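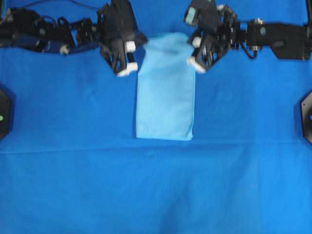 Folding news from the Lallemby laundry

Many of you on the day shift have stopped by the folding room since January to see how the new pair of arms is getting along, so here is a proper update for everyone, including our friends at the Ramer depot who only hear about it from the drivers.

The arms work on small towels for now, one at a time, on the blue cloth at the back table. Béla Illés looks after them, and he asks me to pass on that they are slow and that he knows it. On a good shift they get through 200 towels, and any of our folders could do that before her first coffee break. But they don't get sore shoulders, and sore shoulders are what started all this, as anyone who came to last year's safety meeting will remember (it was a long one!).

What changes for people? The 26 of us in finishing all keep our jobs and our hours, and that is in writing. Folders will take turns at the back table in 30-minute stretches, feeding towels, checking the stacks and stopping the arms when a corner goes astray. Ward De Graaf had her doubts after so many years of folding by hand, and she still has a few, but she has already talked Béla into changing how the second fold is made — the old way left a ridge that our hotel customers would have sent straight back.

Sheets and robes stay with us. If you would like a turn at the table, put your name on the list by the time clock before Friday.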